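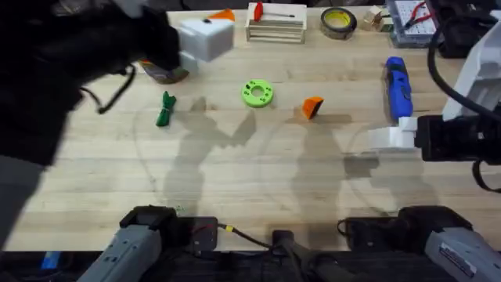

Wooden table, left and right arms

Ticket 300: attendance certificates missing after the Taltmont study day
Opened by: Ildikó Gál
Product: Sellel learning portal
Status: Closed

Problem reported

Nurses who watched the Taltmont migraine study day online can't download their attendance certificates. The button shows but is greyed out. People who were in the hall have no trouble. There are 43 online viewers on the list and all of them have the same fault. Ildikó has tried two browsers and a tablet.

The clinic at Lesow needs the certificates for its training records by 26th July.

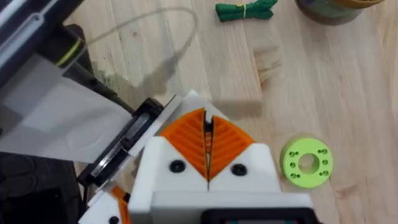
First checks

Logged in with a test account set up as an online viewer. Button greyed out, same as reported. Changed the account to "in the hall" and the button worked straight away, so the certificate template itself is fine.

Viewing log for the test account shows 6 of 7 talks marked complete. The missing one is the Popescu lecture on preventive treatment. Played it to the end again and it still says "in progress".

Asked Ildikó whether that recording had been changed. She said it was replaced the morning after the study day, as the first upload had no sound for the opening minutes.

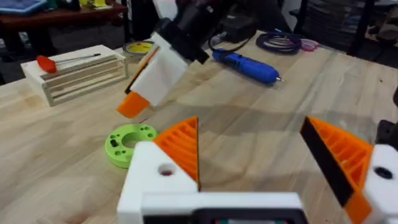

Cause

The portal ties the "complete" mark to the recording's reference number. The new upload got a new number, but the certificate rule was still looking for the old one. Online viewers could never meet it. Hall attendance is entered by hand and skips the rule.

Fix

1. Opened the certificate rule and removed the old recording.
2. Added the new recording in its place and saved.
3. Ran "recalculate progress" for the whole course.
4. Logged in again as the test viewer. Button live, PDF opens, name and hours correct.

Reply from Ildikó Gál

Working for everyone I've asked so far. One person has her maiden name on the certificate. Can I change that myself?

Reply from support

Yes, under People, then Edit, then Name on certificate. She will need to download it again afterwards. The December course uses a copy of the same rule, so please check its list of recordings before you open bookings.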